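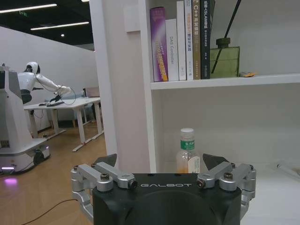 *Wrist camera view at the shelf. A clear bottle stands beyond the open fingertips.*

Most of the code in Hemus is concerned with deciding when to stop trusting the head camera. Hemus is the shelf manipulation stack maintained by the software group at Harier, and the group's planning lead spoke with us at the Barnside lab in October, shortly after the second rewrite of its view-handling layer.

"The head camera gives you context and the wrist camera gives you the last few centimeters," the planning lead said. "The first version merged both into one point cloud and planned on that. It was a clean design and it failed on anything transparent."

Clear bottles were the main source of trouble. Depth returns passed through the plastic and landed on the back panel of the shelf, so the merged cloud showed free space where the bottle stood. The planner then produced a path through it. The current version keeps the two views separate. Each object carries an occupancy estimate from every camera that has seen it, along with the age of that estimate, and a segmentation mask can mark a volume as occupied even when depth disagrees.

"If color says there is a bottle and depth says there is a wall, we believe color," the lead said. "Depth gets a vote on where the front surface is, and only if the returns cluster. Caps and labels usually cluster. Bare plastic doesn't."

Segmentation is done by a separate module, Nair, which runs on both streams. It was trained at first on single objects against plain backgrounds and later on 3,000 labeled shelf views. The lead described the second set as tedious to produce and responsible for most of the improvement. Soft toys, books and small boxes were rarely missed after that. Thin items were still a problem: pens, reed sticks, loose cable.

"A stick a few pixels wide gets filtered out as noise at the voxel stage. We now keep a list of thin detections outside the voxel map and check the arm against them as line segments. It's not elegant. It costs very little time."

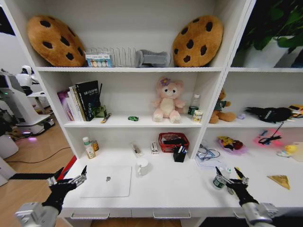 ## Planning between the shelves

Hemus plans in two stages. A coarse stage searches for a collision-free arm path to a point in front of the compartment, using a map built from the head view. A fine stage covers the entry, the grasp and the retreat, and replans as wrist images arrive. The budget for the coarse stage is 600 milliseconds. The fine stage gets 70 per cycle and returns the previous plan if it runs over.

"Returning the old plan sounds dangerous, so there is a validity check that always runs first," the lead said. "If the old plan fails the check and there is no new one, the arm holds position. Holding is a legal output. In the first version it wasn't, and the controller would extrapolate."

With two arms in the workspace, the arm that is not assigned to a task is treated as a static obstacle with an inflated margin. The group tried coordinated planning for both arms and dropped it for shelf work, where only one gripper fits in most compartments anyway. The lead expects to revisit that decision for large soft objects.

Dividers and shelf boards are handled as planes and are never taken from the raw cloud. The planes are fitted once per base position from the head camera and then corrected from the wrist.
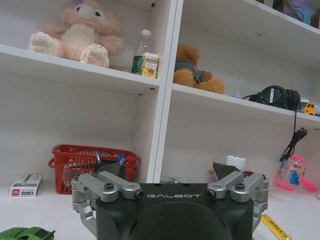
A correction larger than a fixed threshold cancels the fine stage and sends the task back to the coarse one, on the assumption that the base or the head calibration has shifted.

Regression testing is done by replay. The group keeps 653 recorded tasks, each with both camera streams, joint states and the plans chosen at the time. Every change to Hemus is run against all of them before it is merged. Replay cannot show how an object would have moved under a different plan, so the suite scores only perception output, plan validity and timing.

"People ask why we don't score success," the lead said. "In replay there is no success. The recording ends the way it ended. We can tell you whether the new code would have seen the bottle, and how long it took to decide what to do."

The next release replaces the fixed correction threshold with one derived from joint encoder error. Deformable objects remain on the issue list, with a single bounding ellipsoid as the current workaround.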